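Chapter 3
Living with Two Screens

Every few years someone announces that the desktop computer is finished. The desktop, which has heard this before, goes on humming under the desk. Phones took over its mail, tablets took over its movies, and it was left with the work no one wanted to do on glass, such as spreadsheets and taxes.

Krystyna Sadowski ran into this when she designed Zustach, a note-taking program for phones. Her testers loved it. They also typed 69 words into it, on average, before going off to find a keyboard.

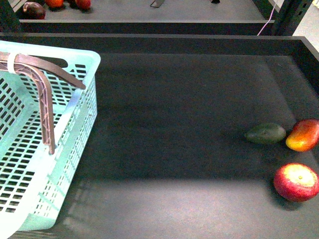

Her answer was a second version for the desktop, with the same name and the same icon - and 29 menu commands the phone had never heard of. Users now had two programs to learn and one password to forget.

In this chapter we look at what should stay the same when software moves between devices, and what is better left behind. Section 3.2 covers syncing, a subject best read after lunch.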